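4.2 Clearing the table

Of the four chores in our study, clearing mixed bottles off a table gave us the most to talk about. It sounds like the easiest job in any house or packing room. A person does it while thinking of something else! For a two-handed machine it brings together almost every problem that still makes this field so exciting to work in: round things that roll, clear plastic that cameras struggle with, and labels that shine at the wrong angle.

We ran the task at the Berketeck site over 2 weeks in October, using the Kuriren controller with the grasp planner from the Sitompul project left at its default settings. Each trial began with bottles and packaging placed by hand on a green surface, some upright and some on their sides. The planner received no list of the objects and no model of their shapes. In all we logged 880 grasp attempts. An attempt counted as a success if the object was lifted and then released inside the target area, and a lift that ended in a drop was scored as a failure even when the drop came late.

Two-handed holds were allowed but never required. We expected the planner to save them for the largest items, and were delighted to find it choosing them for mid-sized bottles as well, mostly when a bottle lay at an awkward slant to the nearer arm.
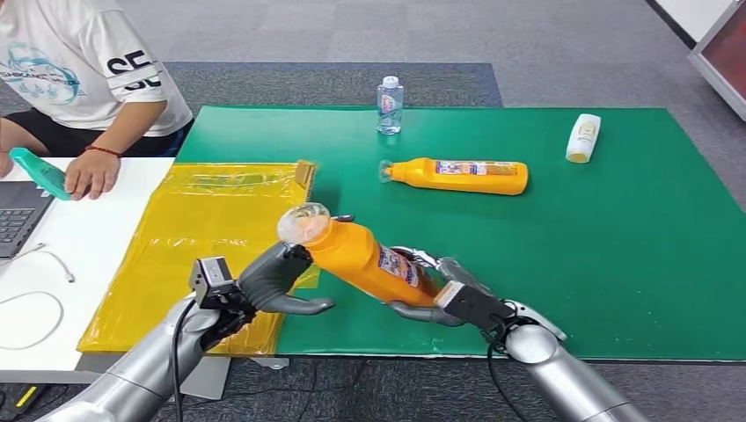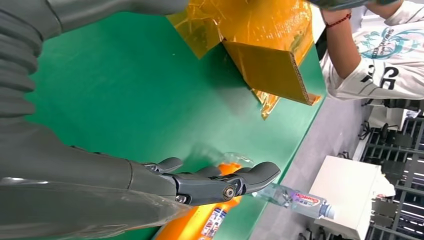

Figure 6. Work at the green table, with bottles and plastic film among the items.

Can a robot clear a table as well as a person yet?

It can do much of the work, but it is slower and needs help with the hard cases. Opaque bottles with bright labels are close to solved under our conditions. Clear bottles and loose film are still a long way off, and a person should stay within reach of the stop button.

The gap between the two groups was wider than we had guessed. With opaque bottles, failures were rare and usually came from a neighboring object being nudged during the approach. With clear bottles the depth reading often had holes in it, and the fingers closed too early or too high. Film was harder again – it shifts when touched, it hides what is under it, and its reflections move as the arm moves. We had left film out of the first plan altogether and are very glad we put it back, as it changed our view of what a fair household test should include.

Speed is the other open point. A single item took the system almost 40 seconds from first look to release, and much of that time went to planning, with the arms standing still. The Erkden scheduler, which lets one arm plan while the other moves, should cut into this, and we are eager to try it on the same task. We did not tune for speed in this round and make no claim about how fast the present hardware could go.

Section 4.3 turns to folding, where both hands are needed from the start.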